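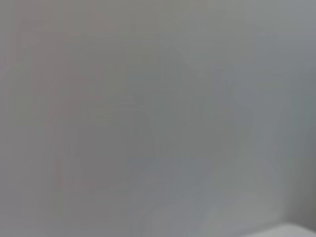 How a Folding Robot Gets Ready for Work

A robot that folds clothes needs care, just like a bicycle or a sewing machine. At Testdale, a workshop where robots learn to handle laundry, that care is the job of Young-sook Kang. She starts at 8 in the morning, before any clothes come out.

First she turns the power off. Robot arms are strong, and no one should touch the fingers while the motors can move.

Next she wipes the small cameras on the wrists with a soft cloth. Lint from towels and shirts sticks to the glass, and a robot with a dusty camera makes mistakes. Then she checks the cables. A cable bends every time the arm bends, so she looks for cracks and feels for loose plugs.

The fingers come after that. Each finger has a pad that helps it hold on to cloth. Pads wear smooth, like the bottoms of old sneakers. Young-sook changes them after about 306 hours of work and writes the change in a notebook.

Now the power goes back on, and the arms have to find their starting position. This is called homing. Each arm moves slowly to a place it knows, and the computer sets its numbers from there. If an arm skips this step, it may reach too high or too low.

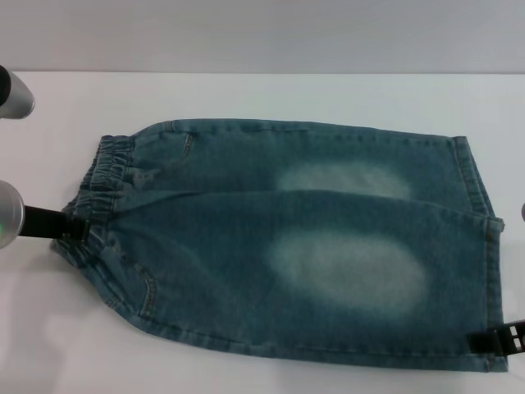
The last check is the grip. Squeeze too hard and a finger can mark the cloth. Squeeze too softly and the cloth slips away. Young-sook sets the force at 80 out of 100 for thick cloth and lower for thin shirts. Jeans are good for testing because they are not the same all over. One gripper can pinch the bunched elastic at the waist while another holds the hem at the bottom of a leg, and those two places feel very different to a machine.

If the cloth slips, she stops the arms and looks at the pads again. Sometimes a screw needs a small turn.

Words to know

Gripper: the part of a robot that holds things.
Homing: moving to a known starting place.
Lint: tiny bits of thread that come off cloth.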